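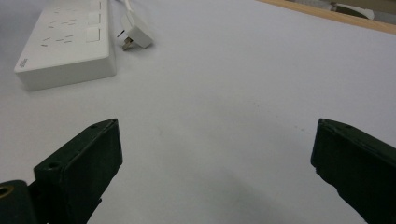
Green fingers, white plug: the view from the gripper's own camera.

The plug problem

There are people who can fold a napkin into a swan. Siiri Ramanauskas can tell you, to a depth you may not have asked for, why a machine finds it so hard to push a plug into a socket. She has spent most of June on the question, at the small automation workshop of Druvska, and she has a stack of notes and a slight twitch to show for it.

The job sounds like a morning's work. Druvska wants a gripper that people can hold and steer by hand while a camera records what the fingers do, so that an arm can later be taught from the recordings. Two designs made the shortlist. The Grindier is heavy in the jaw and closes like a door in a draught. The Tunilgate is lighter, costs more and comes with a manual that Danilo Ignacio describes as "a translation of a rumour".

Each was to be judged on household things, and the power strip was Ignacio's idea. He regrets it. A plug is small, slippery and the wrong shape from nearly every side, and it drags a cord behind it that has opinions of its own. Pick it up by the fat end and the pins point at your wrist. Pick it up by the cord and you have learned nothing except that cords bend.

"With your hand you feel it go in," says Ramanauskas. "With these you watch it not go in."

Then there is the white-on-white business. White strip, white plug, white table: to a person this is merely dull, but to a camera close to the work it can be a snowfield. Hilde Declercq, who looks after the software, asked for a darker tabletop early on and was told that customers have white tables too. She has stopped asking, though she sighs near it.
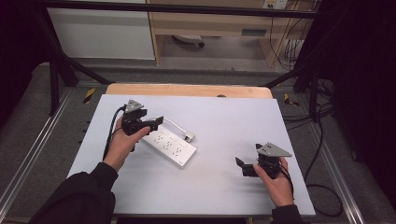
Photo: Nele Hermans

Using two grippers at once was supposed to help, with one to steady the strip and the other to bring the plug. It does, after a while. For the first hour everyone behaves as if they had been handed a pair of salad tongs at a formal dinner. The cables want to be considered as well. Ignacio likes to keep his elbows in; Ramanauskas swings hers out and has twice caught a colleague in the ribs.

By the end of the trial they had 1,468 recorded attempts, of which Declercq's software accepted 1,165. The rest were thrown out for blur, for fingers hiding the socket, or for language on the audio track.

The Grindier held the plug more firmly and the Tunilgate placed it more neatly, a result that pleased neither maker. Safta Furtună, who signs for the equipment, had hoped for a winner and got a nine-page report with a table in it. She has ordered one more month with both.

Ramanauskas is to try light bulbs next. Ignacio has asked whether they might start with something that doesn't break, and is waiting to hear.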